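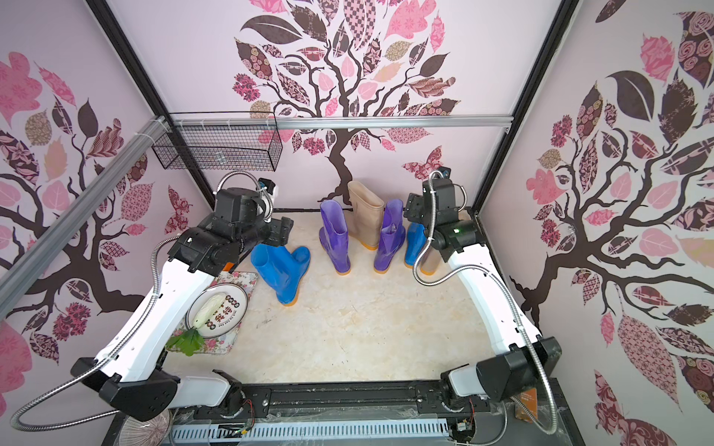

Fig. 1. Boots on the bay floor, radish and plate at the left front.

Notebook, Tandow workshop, household goods bench
July, entry opened 9:40 a.m.
Kept by Unnur Hafstein. Read by Bent Ásgeirsdóttir.

Purpose. To settle the boot set for the entryway tidying task and to agree on how the boots are to be entered in the stock list. The list now stands at 2,561 items, of which 2,222 have been checked against the shelves.

Boots. Four show orange soles. The uppers are blue, purple and beige. Blue and purple have a partner on the floor; the beige boot is entered as a single under line 41 until its mate is located. Bent has asked the Skement store to look through the returns shelf.

Starting layout. One blue boot is tipped forward at left center. The remaining boots are toward the back, with the beige one upright against the rear wall and a purple one to either side of it. The second blue boot is partly behind the right-hand purple boot. Colors are to stay mixed at the start of each round. Matching them is part of the task, and the finished row should have each pair side by side with toes facing the same way.

Floor. The cream marble pattern remains in use. The beige boot is the item most easily lost against it in pictures, and a darker floor sheet has been requested from Kárason. No change until it is delivered.

Walls. The lavender tree panels stay up for the whole of this set. Anyone replacing a panel should note the time in the margin.

Table items. White radish with its leaves on, laid across the round plate with the brown rim and Chinese characters, on the pink and white floral placemat. The radish is to be listed under produce and the plate under tableware. Please do not enter them as one item, as was done in the Pikine set.

Basket. The black mesh basket on the crossbar is empty and is to be kept so for this layout.

Open points:
Mate for line 41 (Bent).
Shelf check of the remaining entries (Unnur).
Wording for "tipped" and "lying" in the layout sheet. I have used "tipped" above. Bent prefers "lying" and will mark up the sheet.

Entry closed 11:15 a.m. U.H.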